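Subject: Re: White table for the sorting room -- keep or swap?
From: Mahlet Weldu
Date: Wed 20 May
To: Mersha Hall members' list

Hello everyone, and thank you Lensa for getting this going. The white tabletop is the one I mean too.

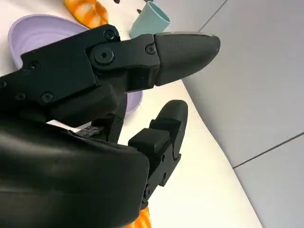

ON KEEPING IT

Lensa Workneh wrote:
> Hi all, before the June swap day I'd like us to settle on the tables.
> Fasil has offered us the old pine one from his garage, which is longer
> and would seat more of us at once. Against that, I do like the white top
> for sorting buttons and beads, as you can spot the dark ones straight
> away. Does anybody feel strongly? Also, what are people using to clean
> it? I tried the spray from under the sink and it left smears.
> Lensa

I do feel fairly strongly, I'm afraid! I've sorted at both kinds over the years (my mother had a pine table with a groove down the middle that ate more press studs than I care to remember) and I would take the white top every time. Navy and black thread are so much easier to tell apart against it, especially on winter evenings when the light in that room goes a bit yellow. Fasil, it's a very generous offer and I hope you won't mind my saying so. Could the pine one go in the hall for the tea things instead? We've been making do with the card table there and it wobbles terribly if anybody leans on it.

ON CLEANING

I stopped using the spray last winter. What works for me is warm water with a small squirt of dish soap, a well wrung cloth, and then an old tea towel to dry it off while it's still damp. For pen marks I use a dab of methylated spirits on a cotton bud and wipe it over with water afterwards. Please don't use the green scourers -- they take the shine off and after that every bit of grey fluff sticks to it. Aurelio swears by bicarb paste for tea rings, and I've seen him do it at home with good results, but I haven't been brave enough to try it on ours.

ON THE COLOUR OF THE TRAYS

While I'm here, we talked about getting new sorting trays to go on top. The Pletia catalogue has a set of 9 shallow ones, and if we have the choice I'd vote for a mid blue, as white on white would be a nuisance and I keep losing the edge of the ones we have now. Severyn said he could pick them up on his way through town if someone rings ahead for him. I can do the ringing, only let me know by the weekend whether anyone objects to blue.

I'm happy to come in early on swap day and give the table a proper wash before people arrive with their bags. If anyone has a spare tea towel or two they don't mind parting with, the drawer is getting low. I'll bring the date loaf again as well, as there was none left last time and I never got a slice myself.

Warm wishes to all,
Mahlet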